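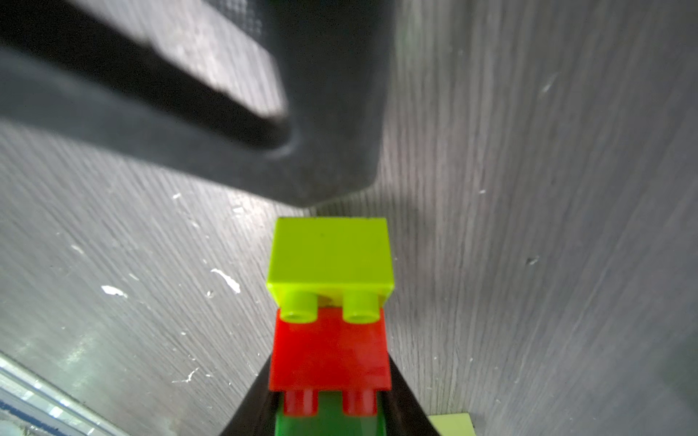 Slide 1. Lime green on red on dark green. Leave it up while people find seats.

SPEAKER NOTES – Bricks, clocks and other small things: sorting the play table
Akash Chaturvedi, Plandden toy library, June meet-up

Opening
Say hello, thank Quiambao for the room and the biscuits. Fire doors, loos, tea at 4.
Who I am – keep it to one line. I look after the loan boxes at Plandden, have done since the Granau branch shut.
Ask: hands up who has a tub at home where everything ends up. Wait for hands. Don't rush this, I always rush this.

Why start with a stack
Chunky bricks, studs on, grip well. Small tower is easy to carry, easy to check, easy to put back.
Loose bricks get lost. We had 3,000 on the books when I started, 1,000 missing at the first big count. Pause for the groan.
Old rule was sort by colour. Looked lovely, took for ever. Parents gave up by the second week and I don't blame them.
New rule is sort by stud count. Two-stud bricks together, four-stud bricks together, any colour. Kids get it faster then the grown-ups do.
Mention Ginska here – the trays with the shallow lip, not the deep ones. Someone will ask the price, send them to the handout.

Slide 2, bricks out on the table
Click. Let them look for a second.
Point to the lime green, blue and pink ones, over along the far edge. Pink one sitting a bit apart. Two studs facing us on that, four in a square on the blue. So by our rule those two go in different trays, colour doesn't come into it.
Then the nearer lot – red, green, yellow-green. Ask which way up people would put a brick in a tray. Studs up! Every time. You can read it at a glance.
White specks on the table top. Good moment for the cloth talk: damp cloth first, table before toys, then the bricks. Not a wet cloth, damp.
Lime green hanger by the patterned panel – dressing-up stuff goes on a rail, never in the brick tub. Say this twice.
If running late skip the hanger bit. 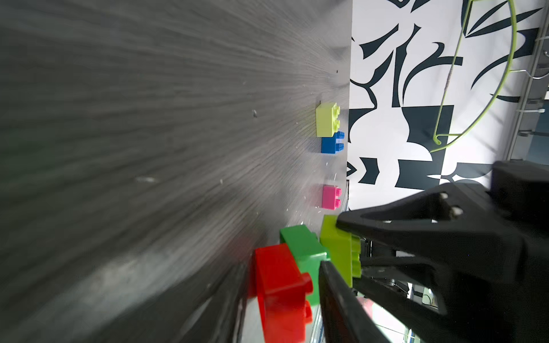

Slide 3, the odds and ends
This is the bit people actualy come for.
Every table has things that belong to no set. On ours: small tub with a green lid, a white alarm clock, a fluffy white plush. All want different homes.
Tub – leaves and little star shapes on the lid, printing on the side looks like Chinese. I can't read it, so ask if anyone in the room can. General point: a tub with a lid is only a toy once you know what was in it. Check, wash, dry, then decide. If in doubt it doesn't go out on loan.
Clock – on its back. Proper hands and numerals, bell on the side, wire handle looping out. Children love a bell. Great for telling the time, rubbish in a soft box. Hard things with hard things. A few grey scuffs on the casing, fine, we lend scuffed. We don't lend cracked.
Check the battery door on any clock before it goes out. Small screw, not a clip. Say it slowly.
Plush – shaggy fur, holds on to every crumb. Own bag, tie the top. Ours get a wash between loans, cool and gentle, then aired right through.
Pink bit next to it, could be part of the same toy, could be something else. Use it! Lift things up before you label them. I once labelled a sleeve as a rabbit. 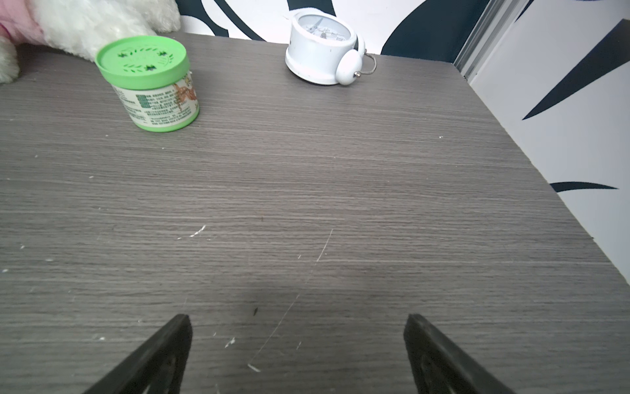 Getting them to have a go
Tables of 4. One tub per table, hand out trays last or they start early.
Five minutes, no talking about colour. Then swap tables and put someone elses tub away.
Walk round. Don't fix it for them, Akash.
Ask one table what they did with the odd thing that fit nowhere.

Questions I usually get
How many bricks now – 2,000 in the loan boxes, the rest went to Granau families.
Do you wash bricks in the machine – no, bowl and an old toothbrush.
What about magnets – separate talk, see me at tea.

Before tea
Handouts on the chair by the door. Trays back to me please, lids too.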